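# Two grippers, one phone, and a lot of cable at Pranstead

The Pranstead robotics room put up its gripper comparison results in February, and I've been chewing on them ever since. I help run the small arm benches over there, so I'm hardly neutral, but I did most of the button pushing and I think the numbers are worth a few minutes of your time.

We had two sets of jaws to try. The first is the Wostorard pair, which closes fast, grips hard and has thin tips. The second comes from Kedesier – slower, a bit fatter at the end, with a softer close that you can tune from the controller. Everybody I asked beforehand bet on Wostorard. So did I, and I had a sandwich riding on it.

The job list was plain household stuff: pick up a phone, push a plug into it, pull the plug out, move a cable out of the way. We logged 3163 tries in all, which took a lot longer than we'd planned because one wrist motor kept losing its zero position and had to be set again every morning. If you've ever sat there nudging a joint back and forth while the coffee goes cold, you know how that goes.

On plain pick-ups the two were so close I wouldn't argue for either one. Cables were a different story. Out of 771 cable moves with each set, the Wostorard jaws dropped or pinched the cord badly enough to stop the run 476 times. That's awful! The thin tips close so quickly that a loose cord pops out sideways before the controller knows it's gone. Kedesier failed on plenty of them too, mostly by being late, but a late grip can be tried again and a cord that has jumped off the table can't.

We also swapped controllers halfway through. The old one talks to the arms in fits and starts, and you can hear it, a kind of ticking in the joints when they slow down. The Domínguez board is smoother and costs more, and the manual is terrible (page 16 has the wiring diagram upside down, I swear). With the Domínguez board both sets of jaws got better at the plug jobs, and the Kedesier ones got better by more. I'd love to tell you why. My guess is that the soft close needs a steady signal to work with, but that's a guess and I haven't tested it.

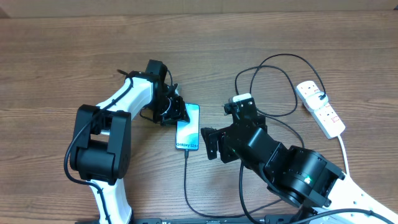 The charging job was the one I cared about most, and it's also the one that ate the most evenings. A phone is slippery, it slides when you push on it, and the port is tiny. Getting two arms to share the space is half the trouble, with one gripper reaching over the side of the Galaxy phone and the other coming in from the right, and the black cord running across the wood from the bottom of the phone toward that second arm. Then there's the extra cable looped up on the table by the power strip, and any slack like that can catch on a joint when the arm swings. I ended up adding a pause before each swing, which slowed everything down and made the runs a good deal calmer to watch.

The camera side of the comparison isn't finished. We tried a fixed view and a wrist view, and the wrist view kept losing the port behind the jaws, so for now I'm leaning toward fixed. I want to run the dark-cable jobs again with better lighting before I put any numbers on that.

For now the Kedesier jaws and the Domínguez board are staying on the benches at Pranstead. The Wostorard set goes back on for a round of hard, boxy objects next, where I still think it'll do well. I've paid up on the sandwich.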